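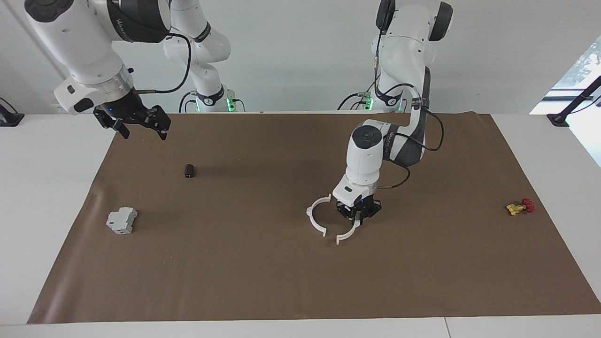 3 min read

Wanted: one patient person for a two-armed robot, Billdale shared workshop

We are looking for a third pair of hands. The first two belong to Joaquim Rebelo and Hélder Aguiar, and the pair on the table belongs to the project, which is called Plokau for reasons that seemed good in August.

Plokau is two white arms bolted up behind a table, with a gripper on each and a great deal of cable. The aim is for it to sort the sort of bits that collect in workshop drawers: plastic rings, caps, electrical blocks, small things with knobs on. A person can do this in seconds while thinking about lunch. We have been at it for 213 evenings.

What you would be doing

Mostly putting objects on a brown mat, letting the arms have a go, and writing down what happened. The notebook is at attempt 1,144 and the handwriting gets worse as it goes on. You would also help with cable routing, where opinions run high, and with new fingertips for the grippers, where we have run out of opinions altogether. Curved parts are the current misery. If you have ever picked up a ring with barbecue tongs you will grasp the problem, possibly more firmly than we do.

What we'd like

Some Python, or the willingness to read Hélder's. Steady hands with a soldering iron. The ability to say "stop" loudly and early. A degree is fine but won't be asked about.

What we can't use is anyone who wants to rewrite the whole thing in their first week. Joaquim has already done that, twice.

What you get

Travel costs, a key to the workshop, a shelf (narrow) and 20 an hour for up to 31 hours, paid out of a small parts grant that we have been careful not to spend entirely on parts. After that it is unpaid and you may leave with our thanks, or stay, in which case you'll be given a say in the cable routing.

Hours are evenings, six until the kettle goes off for the last time. The table is at standing height and there is one stool. Under-18s are welcome with an adult who doesn't mind waiting.

How to apply

Write a few lines about something you built that didn't work, and what you did next. No CV, please. Leave it in the Plokau tray by the door or hand it to either of us. Closing date 28/10/2023. We'll reply to everyone, though Joaquim types slowly.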